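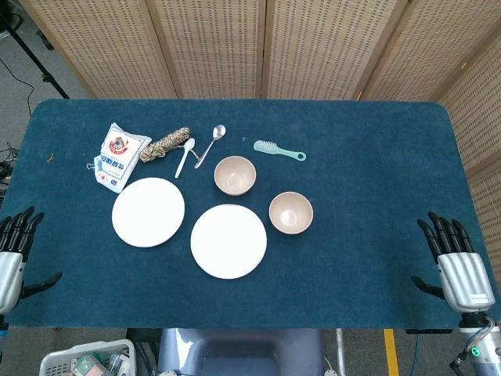

Chapter 2
Sorting Small Household Goods

By Mekdes Gebremichael
May 20, 2019
152 shares - 2 comments

Most homes have a surface where small things collect. It may be a hall table, a kitchen counter or the top of a dryer. A spoon is put down next to a hairbrush, a paper package is clipped shut and left beside a length of rope, and two bowls that match end up with nothing to do with either. Each item has a use. The trouble is that they belong to different rooms, and a person looking for one has to look past all the others.

This chapter deals with the first stage of sorting, which we call grouping. Grouping comes before cleaning, storing or throwing away. The method was worked out by Danuta Grabowska and Cheng-en Wan during the Drindura housing project, where 200 households kept a record of what they found on one table over the month of June.

Begin with things that are alike. Matching bowls go together and can be stacked. Spoons make a second group, even when one is plastic and the other is stainless steel - the material matters later, when you choose a drawer or a picnic box. A hairbrush goes with personal items and should be moved away from anything used for eating.

Rope and cord need their own place. Coil them before you put them down, and keep the coil flat. Packages held with a binder clip should be stood upright if they will stand. Read the label before deciding where a package goes. If it is in a language you do not read, ask the person who bought it.

A carpeted table is a fair place to sort, as bowls do not slide on it, but crumbs and small fragments stay in the pile. Brush it off when you finish.

Key terms: grouping, home room, loose item

2.1 Choosing a Sorting Surface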